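Recording a Series on the Dorach Box

1. Press Guide and go to channel 116.
2. Highlight the episode and press Record twice. A red dot appears next to the title.
3. Choose New Episodes Only, or the box will save reruns too.

Note: Each series keeps up to 35 episodes. The oldest is erased first.

4. Set Stop Late to 2 minutes for live finales.
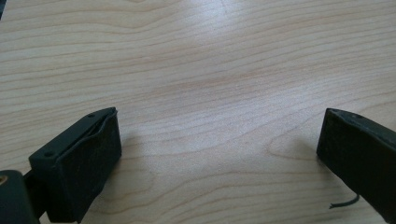 Watching a Saved Episode

1. Press List and pick the show.
2. Select Resume or Start Over.

Caution: Do not unplug the box during playback.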